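Varnby Twin Cell: Your Questions

Last updated 2023-08-12

I look after the simulated copy of our two-arm cell, and these are the things people keep writing to me about. If yours isn't covered, send it over and I'll add it!

Do I need the real robot to try a setup change?
Nope. Make your change in the twin first, run it, and only then book time on the real arms. Golshifteh Hassanpour keeps the booking sheet.

How often do you check the joint zeros?
Every 500 runs, plus any time someone has edited the arm model. I send both arms home, compare the readings with the saved file, and if a joint is off by more than 2 degrees I reload the whole arm (fixing one joint by hand always bites me later).

The fingers sink into the object. What did I break?
Probably nothing. Open the contact settings and bring the step time down before you touch the grip force. I've lost whole afternoons doing it the other way around.

Can I move the table?
Please don't! Move the objects. The table position is shared with the Lerent project, and they'll notice before you do.

What does the cell look like with objects laid out?
Four views of the simulated table, with the flat red block in all of them: 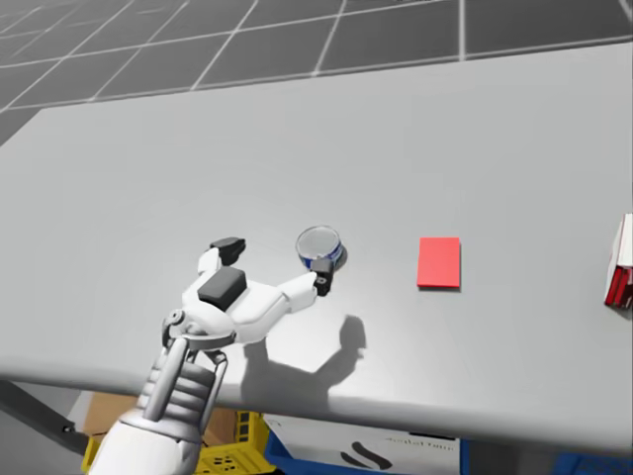
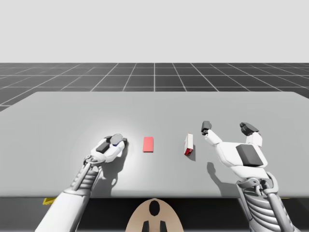
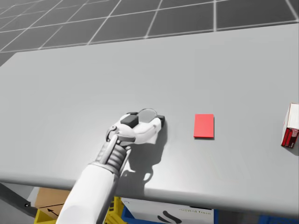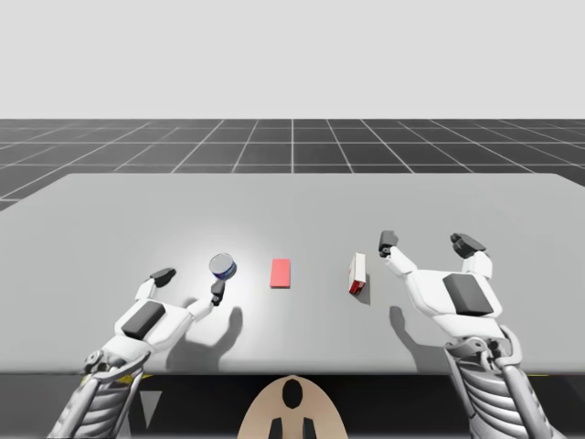

Which camera view should I use for checking a grasp?
I like a close view for the fingertips and a wide one for arm clearance. Save both, under the same run number, or Banafsheh Nouri will come asking which is which.

My run crashed at startup. Now what?
Clear the cache and restart, up to 3 times. After that, send me the last 100 lines of the log and the name of your object file. Files still in the old Grivitz format won't load at all, and I'm hoping to have a converter up in September.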